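Workplace & Careers > Automation and Robotics

Our library group is bringing in shelving robots. What happens to the people who shelve?

Asked in August by pagesandcarts
3 answers

Hi all! I run the back-of-house team at a mid-size lending library (the Fleury building, if anyone here is local) and we've been told that a shelving robot from a company called Trulier is coming to us next year. It's a wheeled base with an arm. It's supposed to put returned books back overnight, and my team would come in at 7 to carts that are already empty.

I'm more excited than I expected to be! I've pushed carts for 13 years and my shoulder would love a rest. But I have a team of real people and they're asking me real questions. What I'd like to know from anyone who has been through it:

Do the jobs go, or do they change?
Is there anything my staff can do before it arrives so they're part of it and don't just have it rolled in past them?
How do these things learn to handle a book in the first place? The sales deck skipped right over that and two of my pages asked me about it the same afternoon.

We have hardcovers, paperbacks, board books, and a local history section where half the spines are older than I am. Thanks in advance.

Best answer
by rigoberto_ticona

Rigoberto Ticona here, I do floor operations for a records and book storage place called Plusberg. We've had arms on the floor for a little over a year, so I've been where you are, and I have a lot to say about it, sorry!

I'll take your last question first, as it ties into the other two. The ones we use learned mostly from people. You take a gripper shaped like the robot's hand, with a camera on it, and a person does the job by hand with that gripper. Pick up the book, turn it, slide it in, let go. Do it again with a different book and a different shelf. The recordings become the training material, and the printed square markers on the grippers help the software work out where the hand is and how it's tilted. 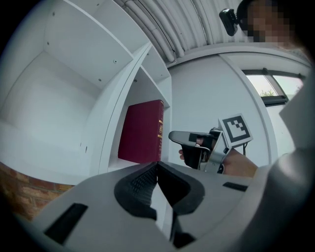 Shelf work with the hand-held grippers, one red hardcover standing in the narrow section.

What surprised me is how much of the craft is in there. Our most experienced shelver, who had never touched a computer at work except to clock in, was far and away the best at this. She approaches a book square to the cover, keeps her wrist quiet and waits a beat before opening the jaws so the book stands on its own. The engineers had been yanking their hands away and their books kept falling over. Once they had watched her for a morning they rewrote their instruction sheet, and her name is on it.

So my first piece of advice is to ask Trulier, right now and in writing, if your people can record demonstrations on your own shelves with your own books. I don't know that company so I can't tell you what they'll say. Ours said yes right away, and it made a huge difference in how the crew felt about it. People argue with a machine a lot less when they taught it – and they also know exactly what it's bad at.

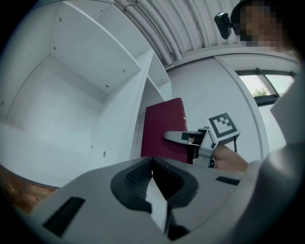 A few practical things if you do get a yes. Pay for it as its own task, at a higher rate if you can swing it, and don't let it get squeezed in between cart runs. Keep sessions short. A gripper is heavier than a bare hand and you're holding it out in front of you, so for a person with a bad shoulder (hello!) it gets old fast. We rotate people after 45 minutes. Settle what happens with the recordings before the first one is made: who can see them, how long they're kept, whether faces get blurred. And give your crew the right to say no. We had 3 people opt out and they were never asked why.

On jobs, I can only speak for us. Nobody was let go. The night shelving shift did shrink, and two people who liked nights had to move to days, and one of them still isn't thrilled with me. What grew was everything around the arm: checking its misplaced items, mending, relabeling, pulling the odd sizes before it gets to them. We do more mending in a month now than we used to do in a season and the collection looks wonderful for it.

Please keep the local history shelves out of it, at least in the beginning. Old spines crack when they get pinched wrong, and a person feels that coming through the fingertips.

Happy to talk more, this is my favorite subject!

Answer 2
by istau_nights

I work at Istau, parts warehouse, so no books. Agree with most of what Rigoberto says, but get the hours in writing. We were told nothing would change, and then the schedule changed in the first month. The robot is fine, I like the robot. It was the planning that was bad. Ask who gets called when it stops at 2 in the morning, and whether that person is paid to be on call. For us that was left blank for way too long.

Also label your shelves properly before it comes. We found 93 bad labels in one aisle.

Answer 3
by mo_reads

we have one at our branch and the kids love it, they gave it a name. dont know about the training part

Comment from pagesandcarts

Wow, thank you! I read Rigoberto's answer out loud at our morning huddle and had four hands up for the recording work before I'd finished. I've written to Trulier to ask. Good call on the on-call question too, that one wasn't on my list at all. Rigoberto, did you use discarded books for the practice sessions or live stock?

Reply from rigoberto_ticona

Discards for the first few weeks, then live stock, but only sturdy hardcovers. Paperbacks came last. They flop when you hold them from one side, so let people get comfortable before you hand them a stack of those. Board books were easy!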